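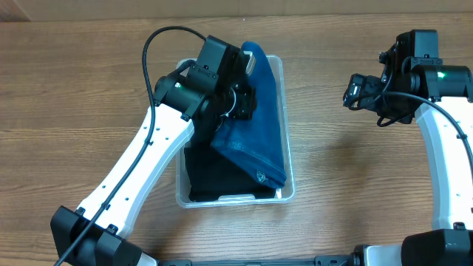
Left arm with a hold on the blue cloth in the bin, right arm waiting.

Hi Mitsuko, hi all,

Sorry for the slow answer, I wanted to have the March numbers in front of me before I opened my mouth. Quoting the bit I'm replying to:

> On the Ulura results: you say the policy trained on the smaller set
> "matched" the one trained on everything. Matched on what, though?
> If it's pick success from the bin, I believe you. If it's the whole
> fold, I'd be surprised, and I'd like to know which demos you threw
> out. We tried pruning at Zenura and it made the second arm worse,
> it would come in early and knock the cloth out of the first gripper.
> Also, are you still using the clear bin? Our depth was a mess
> with it.
>
> Mitsuko Hamada

Good questions, and the first one is fair, I was sloppy. Matched on the pick. That means one arm reaches into the bin, gets hold of the top item, and lifts it clear without dragging the one underneath along with it. On the full fold the smaller set is behind, and I should have said so in my first message instead of leaving it for you to sniff out!

So, the details. The full set is 900 demos, all teleoperated, two arms, cloth starting in the bin every time. The pruned set is 300 of those. We didn't pick them by hand (I tried for an afternoon and my taste in demos is terrible). What we did was train a throwaway policy on everything, then score each demo by how much the policy's guesses spread out in the second or so before the gripper closes. Demos where the guesses all agree get dropped first, on the theory that the policy already knows what they have to say. The awkward ones stay in: dark cloth on dark cloth, a corner hanging over the side of the bin, a fold lying diagonally so there's no nice straight edge to go for.

Now your early-arm problem. Yes! We got exactly that in the first round and it drove me nuts. My best guess is that the score only looks at the arm that's grasping, so it happily throws away demos where the other arm does nothing but sit there. Those turn out to matter a lot. The policy needs to see plenty of waiting or it decides that waiting is a mistake. Ambrosio suggested scoring the two arms separately and keeping a demo if either one scores high — that helped, but it didn't cure it. What helped more was a dumb fix: we stopped trimming the idle stretches out of the recordings. We'd been cutting them to save training time, up to 1,000 steps in the worst demos, and I suspect you have the same trimming step, because your loader started out as a copy of ours. Look for the "min_motion" setting and put it at zero before you try anything fancier.

I don't have a clean comparison of those two fixes yet, by the way. The runs overlapped and I changed the learning rate in the middle like a fool. So please don't cite me on which one did the work.

On the bin: still the clear one, yes. We gave up on depth and run on color images only, and the fixed camera plus the wrist views seem to be enough for the pick. Black on the bottom with dark blue on top is about the meanest pairing we use. When it fails there, it usually closes too deep and pinches both layers. If you want to stay with depth, Lureo lined the inside of theirs with matte tape and was happy with it, but then of course you're training on a taped bin.

The scoring script is 2 files and needs some cleaning up before I'd let anyone see it. I'll post it to the list once the paths to my home directory are out of it. If you can't wait, mail me off-list and you can have the ugly version tonight.

One question back at you: when your second arm came in early, was it early in every trial or only when the first grasp was slow? Ours was mostly the slow ones, and I'd love to know if yours looked the same.

Cheers from the Ulura bench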